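# Vernar 계산 노트 앱, 한 학기 써 본 이야기

수치해석 조교를 맡으면서 계산 도구를 바꿔 볼 마음이 생겨서, 3월부터 Vernar를 쓰기 시작했습니다. 조금 길어질 것 같으니 차라도 한 잔 두고 읽어 주세요. 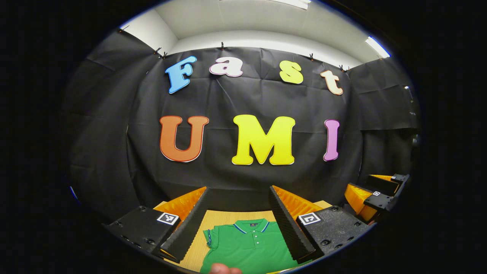
Parveen Fakir 님은 지난 글에 댓글로, 행렬 계산만 할 거라면 굳이 Vernar까지 갈 필요가 있느냐고, 자기는 Tang으로도 충분했다고 남겨 주셨어요. 맞는 말씀입니다. 역행렬이나 고윳값 정도라면 Tang이 가볍고 실행도 빠르지요. 그런데 저는 식을 쓰고, 값을 바꿔 보고, 그 옆에 메모까지 남기는 일을 하루에도 몇 번씩 하는 사람이라 사정이 좀 달랐습니다.

## 입력하는 맛

제일 먼저 마음에 든 건 수식 입력 칸이었어요. 분수를 치려고 빗금을 누르면 바로 분수 모양으로 바뀌고, 괄호를 하나 빠뜨리면 그 자리에 옅은 밑줄이 생깁니다. 예전에 쓰던 Arken은 괄호가 안 맞으면 "구문 오류" 한 줄만 덜렁 띄워 놓고 끝이었거든요(그 한 줄 때문에 밤을 새운 적도 있습니다!). 변수 이름에 한글을 쓸 수 있는 것도 반가웠어요. `속도`, `초기값` 이렇게 적어 두면 한 달 뒤에 열어 봐도 무슨 계산이었는지 금방 떠오릅니다.

단축키는 모두 81개라고 설명서에 나와 있는데, 제가 외운 건 그 절반도 안 될 거예요. 그래도 자주 쓰는 것만 손에 익으면 마우스를 거의 잡지 않게 됩니다.

## 계산은 믿을 만한가

미분과 정적분은 교재 연습문제로 하나하나 맞춰 봤고, 틀린 답은 찾지 못했습니다. 다만 특이점이 구간 끝에 걸린 적분에서는 경고 없이 한참을 돌다가 값을 내놓을 때가 있어요. 이럴 때는 설정에서 적분법을 '적응형'으로 바꾸고, 구간을 둘로 나눠서 다시 돌려 보시길 권합니다. 저는 처음에 이걸 몰라서 애꿎은 노트북만 탓했네요.

상미분방정식은 한 번에 두 개까지 나란히 놓고 해를 비교할 수 있습니다. 오일러 방법과 룽게-쿠타 방법의 오차를 학생들에게 보여 줄 때 정말 요긴했어요. 간격을 줄여 가며 두 곡선이 가까워지는 걸 같이 보고 있으면 설명이 훨씬 짧아지더라고요.

## 아쉬운 점

노트가 길어지면 눈에 띄게 느려집니다. 제 강의 노트가 약 614줄인데, 맨 위의 상수 하나를 고치면 아래가 전부 다시 계산되느라 커서가 멈칫합니다. '자동 재계산'을 꺼 두면 괜찮아지지만, 꺼 놓은 걸 잊고 옛날 값을 그대로 베껴 적은 적이 있어서 저는 다시 켜고 씁니다. 노트를 장별로 쪼개는 쪽이 마음은 편해요.

내보내기도 손이 갑니다. PDF는 깔끔하게 나오는데, LaTeX으로 내보내면 행렬의 줄 간격이 들쭉날쭉해서 매번 고쳐야 합니다. 한글 변수 이름도 이때는 따로 손을 봐야 하고요.

## 그래서 계속 쓰나요

네, 다음 학기에도 씁니다. 간단한 계산만 가끔 하시는 분은 Parveen Fakir 님 말씀대로 Tang으로 충분하고, 풀이 과정을 글과 함께 남겨 두고 싶은 분께는 Vernar를 권하고 싶어요. 체험판에서도 적분과 그래프는 다 열리니, 쓰시던 예제 하나를 옮겨 보고 정하셔도 늦지 않습니다. LaTeX 행렬 간격을 한꺼번에 고치는 방법을 아시는 분은 댓글로 꼭 알려 주세요!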